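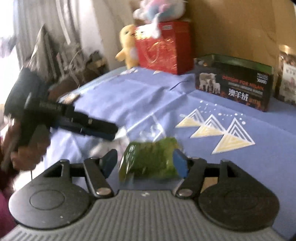
Green packet over the blue tablecloth, with the red gift bag waiting at the back.

Gift Bags, Packed and Questioned
Bava household notes, gallery page 20
Posted August 23, 2024

I have never been convinced by gift bags. You pay for a printed paper sack, you put things in it that already had perfectly good packaging, and the person at the other end keeps the sack in a closet until it's their turn to hand it on. My family in Bava thinks this is a sour way to look at it. They may be right, but I've been looking at it that way since March and haven't changed my mind yet.

Still, the table got covered with goods again. The rest of the notes are in words, sorted by object, as on the earlier pages.

The red bag
Red with gold patterning, and a little white label at the top edge. I'll admit it looks festive. I'll also say that gold patterning does a lot of work on a bag that has to be carried by its handles. The last one we had from the Clundberg market lost a handle on the stairs, and that was with nothing heavier in it than tea and socks.

The plush toys
A yellow chick with its small arms held out, leaning on the left side of the bag, and a white, pink and blue toy sitting on top. The argument for plush is that it fills space and doesn't break. The argument against is that every house we visit already has a shelf of it. I was outvoted on the chick. The one on top has my grudging approval, but only because it takes up the room where somebody would otherwise stuff tissue paper.

The box with the sheep
Dark green and black, a photo of sheep, red English text, white Chinese characters reading 澳羊绒, and the number 3000 up toward the corner. I read boxes for a hobby and I distrust any large round number on the front of one. 3000 what? I'd want the small print before I was impressed. Sheep on a box prove that the company owns a photo of sheep. For all that, it is a handsome box and it stacks well, so it goes at the bottom of whatever we're packing.

The green packet
Crinkled plastic with faint white lettering. Packets like this are the real trouble in any gift bag. They slide down the side, get crushed by the box and come out looking as if they'd been sat on. My rule is packets last, on top, under the toy. My sister's rule is packets wherever they fit. We have not settled it.

The tablecloth
Light blue, with triangles outlined in white and filled with pale yellow bands, and white dots scattered above them. It has creases. I've been told to iron it and I've said that a cloth used for sorting shopping doesn't need ironing. It does make things easier to find than the dark one did - I lost a roll of tape on that one for most of an evening.

The clear bags
Over by the window, in a tangle, in front of the gray curtains. Everyone says these get saved and used again. I have my doubts. We had 81 of them in the hall drawer when I went through it for the Văn parcels, and I would bet money that the drawer has gained since.

Comments from the last page
A reader wrote in to recommend the Himumard folding method for tall bags, where the top edge is turned in twice before the handles are tied. I tried it. The bag stood up straight, and it also held a third less. I'm keeping an open mind, but I went back to leaving the top alone.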